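Section 4: Care and Cleaning of Cutting Boards

Pandbridge Kitchen Range — Owner's Guide

Read this section before you use a new board for the first time. It covers all plastic and wood boards in the Pandbridge range. Boards sold under the Rernau name before December are covered by the same instructions, except where a note says otherwise.

4.1 Before first use

1. Remove the sleeve and any stickers. If glue stays behind, rub it with a little cooking oil, leave it for a few minutes, and wipe it off.
2. Wash both sides with warm water and dish soap.
3. Rinse well and dry with a clean towel.
4. Wood boards only: let the board stand on edge overnight, then oil it as described in 4.5.

Note: A new plastic board may have a light smell when it comes out of the package. Washing it a second time usually takes care of this.

4.2 Placing the board

1. Choose a flat part of the counter or table, away from the stove.
2. Wipe the surface under the board. Crumbs and grit will make it rock and can scratch the counter.
3. Lay down the non-slip mat if your set came with one. A damp dishcloth, wrung out and laid flat, does the same job.
4. Set the board on top and press on each corner in turn. If it rocks, turn it over and try again.

Caution: Do not let the board hang over the edge of the counter. Pressing down on the overhanging part can tip it, along with whatever is on it.

The two sides of a plastic board are the same, and either can face up. Many owners keep one side for raw meat and fish and the other for everything else. We suggest separate boards instead, as juices run over the edge and reach the underside more easily than people expect. Colored corner tags (part 898) are sold in packs and fit all plastic boards with a hanging hole.

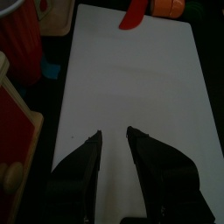 White cutting board on a dark tabletop.

4.3 Daily washing

Wash the board after each use and whenever you change from raw food to food that will not be cooked.

1. Scrape off scraps with a bench scraper or the back of a knife.
2. Rinse under the tap. Use cool water first after cutting raw meat or eggs; hot water can set the proteins in the cut marks.
3. Scrub with hot water, dish soap and a stiff brush. Work along the cut marks, then across them.
4. Do the edges, the groove and the inside of the hanging hole.
5. Rinse again and stand the board on edge to dry.

Plastic boards can go in the dishwasher. Place them upright in the bottom rack, away from the heating element, and keep them from leaning hard against plates. A thin board that leans during a hot cycle may come out bent.

Caution: Never put a wood board in the dishwasher or leave it to soak in the sink. It will swell and may split along the glue lines. This kind of damage is not covered by the warranty.

4.4 Stains and smells

Beets, turmeric, carrots and tomato paste will mark a white plastic board. The color does no harm, but it can be lightened.

1. Mix baking soda with enough water to make a thick paste.
2. Spread it over the stain and leave it for 15 minutes.
3. Scrub with a brush and rinse.
4. For stains that remain, wet the board, sprinkle on a little more baking soda, and rub with half a lemon. Rinse and dry.

Onion and garlic smells come out with coarse salt and lemon juice. This works on both plastic and wood. On wood, rinse quickly and dry right away.

If you want to sanitize a plastic board after washing, use a food-safe kitchen sanitizer and follow the directions on its label. Do not mix cleaning products — bleach and vinegar together give off a dangerous gas.

4.5 Oiling (wood boards only)

Oil a new board once a week for the first month, then once a month, or any time the surface looks dull and dry.

1. Start with a clean board that has dried overnight.
2. Pour a small pool of food-grade mineral oil onto the center and spread it with a soft cloth.
3. Cover both sides and all the edges. End grain soaks up more oil than the rest, so go over it twice.
4. Leave the board on edge for several hours.
5. Wipe off what has not soaked in.

Do not use olive oil or other cooking oils for this. They turn sticky and rancid over time.

Note: Rernau boards left the factory with a wax finish. Use the Swanson board cream in place of oil on these. Oil will not harm them but is slow to soak in.

4.6 Storage

Store boards on edge in a rack, with space between them. The Salleck rack holds two boards and is 70 mm deep at the base; the slots are not adjustable. Do not stack boards flat while they are damp, and do not store them behind the faucet or above the dishwasher vent.

4.7 When to replace a board

Replace a plastic board when the cut marks are deep enough to catch a fingernail, when it no longer sits flat, or when stains and smells stay after cleaning. A wood board can be sanded back if it is still sound. Sand with the grain, medium paper first and then fine, wipe off the dust, and oil it as if it were new. Throw out any board with a crack that goes right through.

A plastic board that has bent slightly can sometimes be saved. Lay it on a towel with the high side up, pour hot tap water over it, cover it with a second towel, and put a heavy pot on top until it is cool.

Replacement feet and mats are listed on page 68.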